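Plitik Finds a Place for Its Slippers
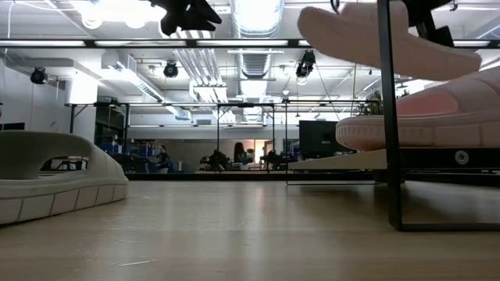
By the Trarier Local Desk | 2 Mar 2026

The lost-and-found at the Plitik swim hall has a black metal shoe rack, and the slide slippers are going onto it — pale pink on the shelf, off-white still on the table. The hall says 16 pairs were left behind over the winter, plus 11 singles, whose owners presumably hopped home.

Slippers can be claimed at the Garrido Street desk until June. Anything left after that goes to the thrift store, singles included, should the thrift store want them.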